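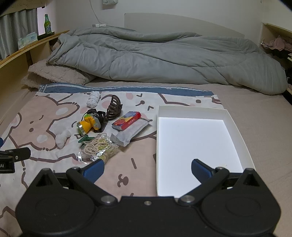

One of the Donstead parents reckoned bedtime was fine until daylight saving, then the whole street went to bits. Start there. Get hands up, who else?

Sleep talk, Pusance library, Friday, 7pm start. Keep it to 40 mins, they have sitters.

Opening bit
- thank Escobedo Hall people for lending chairs
- not a doctor, say so early
- survey: 504 families sent it back, 837 kids between them. Wow number, pause here

What they told us
- biggest gripe = getting OUT of the bath and into pyjamas, not the sleep itself
- second gripe, screens. Don't lecture!! Half the room will have a tablet in the car
- grandparents' place rules vs home rules (gets a laugh usually)

Middle
- same order every night. Bath, teeth, book, light. Order matters more than the clock
- let them choose their own sheets or doona cover, favourite colour, whatever. Small say in things
- summer: blackout blinds, or foil on the window if renting. Tell the foil story, short version
- shift workers, skip if running late but somone always asks
- 9 minutes of reading was the usual answer in the survey. Nine is plenty. Say it twice

Wanetti slide
- Wanetti playgroup tried the wall chart for a term, some loved it, some binned it by week two. Both ok
- chart is at the back, take one, take two for the neighbour

Questions
- melatonin: send to GP, do not get drawn in
- bed wetting: be kind, GP again
- twins: dunno, ask the room

Wrap up by quarter to eight. Tea urn off at the wall, key back thru the slot.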